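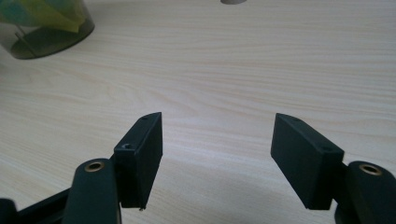 The woman who runs Hellard, a two-room workshop behind a tyre place, would like it known that she does not do distressed. "People ask if I can make a new table look old," she says. "I tell them to have children." Her tables are sold plain, and plain is harder than it sounds. The tops are pale beige wood, with fine grain that wanders along in wavy lines and the odd band that goes pinker or more tan than its neighbours. Customers have been known to ring up about the pink. "One man wanted it taken out. I asked him where he'd like it put."

She came to furniture by way of an office job at Zindex, where she spent 2 years at a desk she describes as "a photograph of wood, glued to porridge". She left one February with a borrowed plane and a bench bought from a school. The first table wobbled. She still eats off it, with a folded beer mat under one leg, and gets quite sharp if anyone tries to remove the mat.

The finish is the part she will talk about for as long as you let her. She uses an oil called Vanonine, thinned for the first coat, and leaves it overnight. Then she rubs it back with 400 grit paper and goes again. How many coats? "Until I'm bored, and then another one." Varnish gets short shrift. So do coasters, which she regards as an admission of defeat - though I noticed a stack of them by the kettle, and was told they belonged to her sister.

Prices are a sore point. The Virág, her six-seater, costs £2,522, a figure she arrived at by adding everything up and then refusing to round it. "If I said two and a half thousand they'd think I'd made it up. Nobody argues with the twenty-two." A deposit of £50 gets you on the list, and the list is long.

I asked what owners should do about rings, scratches and felt-tip pen. Wipe it with a damp cloth, she said, dry it, oil it once a year and stop looking at it from the side. She was already back at the bench by then, sanding something, and I had to ask the last question twice. Would she ever make a chair?

"No," she said. "People lean back in them."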